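Friday, late, marking-out bench

Third go at labeling the dark bins. Silver pencil rubs off on sleeves, chalk rubs off on everything, and the paper stickers have all migrated to the floor, where they hold beautifully. Romana's verdict on my handwriting noted and ignored.

New plan is white marker. Sabina wants a test strip first, 14 strokes on scrap from the Vrabec lot, left overnight, then a thumb and a damp rag. She is right, annoyingly. I would have gone straight to the bins.

Supplies put out on the gray marbled top, next to the red blister pack.
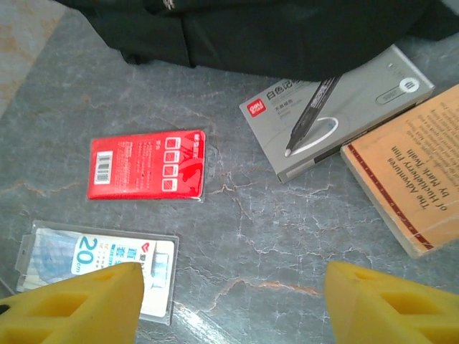

White markers (白色记号笔 on the box), red blister pack, black fabric along the top.

To do: cut scrap, find rag, keep Romana away from the good bins until Sabina signs off. Bin 6 still says "misc" - leave it.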